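Ullow: grasp labeling and replay tools for hand-held gripper recordings

Version 2 of the tools. Version 1 is gone and is not missed. Ullow reads recordings made with hand-held grippers, works out when each gripper is holding something, and writes a label track you can train on or argue with. It was written at Brutside by Mwangi Lema, who also answers the issues, usually in the evening.

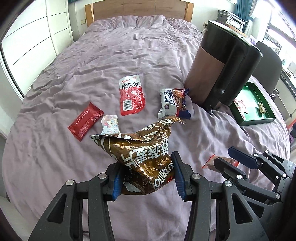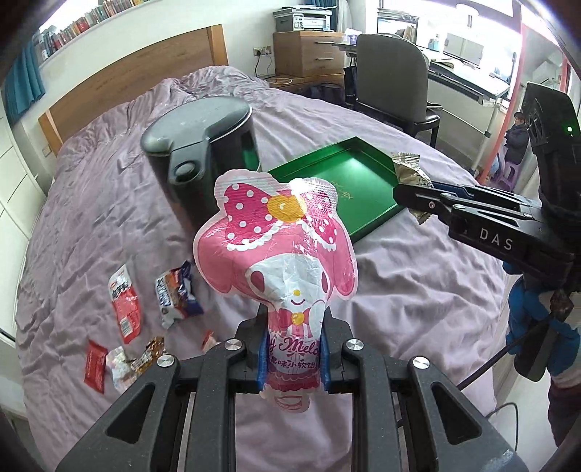

Snack packets over a lavender duvet, with a gripper closed on a bag.

Does Ullow need both grippers to be in view of the same camera?
Each gripper is labeled from its own camera and its own jaw width signal, so the other one can wander off wherever it likes. When both happen to be visible, the extra view is used to check the clock offset and for nothing else.

What is in the package

ullow-sync lines up the streams. Run it first. If you run it second, it will tell you, at length.
ullow-grasp marks closing, holding and opening from jaw width and image features.
ullow-replay plays a recording with the label track underneath and lets you drag the boundaries around.
ullow-export writes the Fleva format, plus a plain CSV for people who would like to open it in a spreadsheet and regret it.

The sample set

The sample set has 3138 clips. Of these, 2812 have labels that a person went over by hand; the others carry whatever the labeler thought and are flagged "auto" in the index. Please don't report accuracy on the auto clips. You would be grading the labeler against itself, and it gets very good marks.

Each clip has a video file, a jaw width track, a pose track and a label track. Times are in seconds from the start of the clip. Poses are in meters, in the frame of the first camera pose, with z pointing up on the days when gravity alignment worked. The field gravity_ok says which days those were.

Known problems

Soft packaging is the hard case. A foil bag gives way long before the jaws stop moving, so the start of "holding" can land as much as 12 video frames early. The setting soft_contact delays it, and the default value was picked by staring at plots until one looked reasonable.

Shiny wrappers throw highlights that the feature tracker likes very much and shouldn't. Turn on mask_specular if your poses jitter. It slows everything down, including you.

The replay window forgets its size. This has been fixed three times.

Wide lenses need a proper fisheye calibration. The pinhole model will load without complaint and then bend your trajectories into something decorative.

Setup

Install from the repository root with pip install . and then run ullow-check, which looks for a working video decoder and prints the name of the one it found. The Farahani decoder branch is faster but drops the last frame of every clip. Leave it alone unless you dislike last frames.

Changes since version 1

Label files are now versioned. Old ones convert with ullow-export --upgrade.
Left and right are no longer swapped in the CSV. If you wrote code to swap them back, August would be a nice month to delete it.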